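Kamurness Bin Picking Project

The Kamurness Bin Picking Project is a student project in robotics held each year at the Sundport technical college. Students work in small teams and write a program by which an industrial robot arm takes mixed household objects out of an open bin. The project was started by the lecturer Eugeniusz Kołodziej and takes its name from the street where the first workshop of the college stood. It is known among the students simply as "the bin".

History

Before the project existed, the robotics course in Sundport was taught mostly with small desktop arms. These were good for learning the basic movements, but the students always gripped the same plastic cubes, and the cubes were always put in the same places. Kołodziej wrote in the course booklet that a student who has only picked cubes "knows the arm but does not yet know the object". He proposed to replace the final written test by a practical task with things that everybody has at home or in the office.

In the first year only two teams took part, and neither of them finished the whole task. The rules were then made shorter, and the time for preparation was extended from one month to a full term. The team Stoler, named after the café where its members used to meet, was the first to empty the bin without a penalty. Its leader, Ronaldo Xavier, later returned to the college as an assistant and is now responsible for the set of objects and for the safety training.

Task

Each team has four members. The members share the work as they like, but everyone must be able to explain every part of the program to the teachers. At the beginning of a run the objects are laid in the bin by a member of another team. The robot must then take them one after another and put them down outside the bin. The order is free. A team may stop the robot at any moment without losing the run, but it may not touch the objects by hand until the time is over.

The longest permitted run is 21 minutes. Points are given for each object which is put down undamaged. Points are taken away when the gripper pushes against the wall of the bin, or when an object falls from a height. Speed is considered only if two teams have the same number of points. 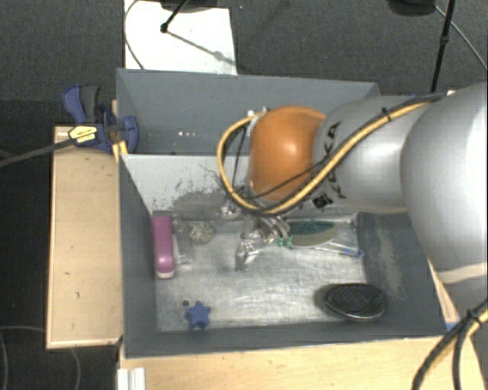 The objects are chosen so that they are difficult in different ways. Transparent things such as a glass cup are hard to find for most cameras, as the light goes through them and the measured depth is often wrong. A pen is easy to see but thin, and the fingers must come down almost to the floor of the bin to hold it. Flat round things have to be taken by the edge. When an object lies close to a wall, the team must decide whether to grip it from another angle or to move it first towards the middle. This last method is allowed, although in the early rules it was forbidden.

The complete set, which is kept in the Szewczyk cupboard (so called after the joiner's firm that built it), contains 137 objects. Teams may practise with all of them during the term. The selection for the final run is made by the teachers and is not announced before.

Teaching and assessment

The project is part of the second year and has no separate examination. The mark is composed of the result of the final run, a written report and a work diary. The report counts more than the run, and a team whose robot performs badly can still receive a good mark if it describes the causes clearly. Reports of former years can be read in the college library.

New students first attend the safety training. They learn to move the arm at low speed, to use the emergency stop and to keep the cables away from the joints. Only after this are they allowed to start their own programs, and a teacher or assistant must always be present.

The final runs take place in May and are open to families and to pupils from the local schools. Visitors remain behind a line on the floor while the arm is moving.

See also

Robot gripper
Machine vision
Project-based learning

This page was last changed on 24/11/2025.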